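Still Waiting on the Laundry

Feb 23, 2020

The engineer who agreed to talk to me has spent most of her working life on home robots, the last stretch of it at a small outfit called Cotau. She asked me to leave her name out because she planned to be rude about her own field. She kept her word.

I started with the question everybody asks. When does the thing do my chores?

"Which chores?" she said. "People say chores like it's one job. Put a sock in a drawer. Fine, where's the drawer, is it stuck, is there already a sweater hanging out of it? You've asked for four jobs."

Then there are doors. She can talk about doors for a long time.
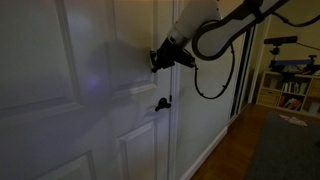 "A lever has to go down before the door moves, and then the door swings along a curve it picked, not you. Pull a little off that curve and you're fighting the hinges. A four-year-old feels that in her wrist. An arm has to be told, or has to learn it, and what it learned on one door may not carry over to the next."

I asked for numbers. Last July her group ran what she called an honest count on a project named Ocampo: 631 tries at small household jobs, with no person stepping in to help. The machine finished 53 percent of them.

"And that was a good month," she said. "Would you keep a dishwasher that washed half the dishes?"

I said I might if it were cheap. She said it wasn't.

She was harder on the videos. A rival product, Zota, had a clip going around that winter, and she had watched it more than once with the sound off. "Look for the cuts. Look for whether it's sped up. Ask who put everything where it was before they hit record."
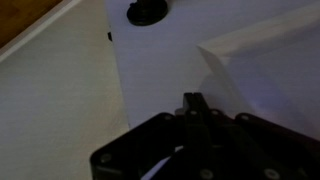
What about the shop floor?

Better, she allowed, but less than the sales people claim. She spent 3 years on a packing line at Skistham before moving to homes, and she remembers it as a place where the robot was good at one box. When the box changed, a person came over and fixed things.

"They'd say the line was automated. There were 13 of us on a shift keeping it automated."

I pushed back a little. Surely the arms are stronger, the cameras cheaper, the software a lot smarter than when she began?
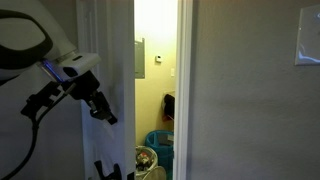

"All true," she said. "I'm not telling you it's fake. I've seen it do things I would have bet money against. But one good try is a demo. I want the same job on a Tuesday night, in bad light, with stuff on the floor, and me out of the house."

So would she buy one? She laughed at that. She wouldn't put a deposit down on anything being sold now, including whatever Cotau brings out first. She did say she'd take a machine that could do towels and only towels, provided it knew when to quit.

"Stopping is the part I'd pay for," she said, and went to move her car.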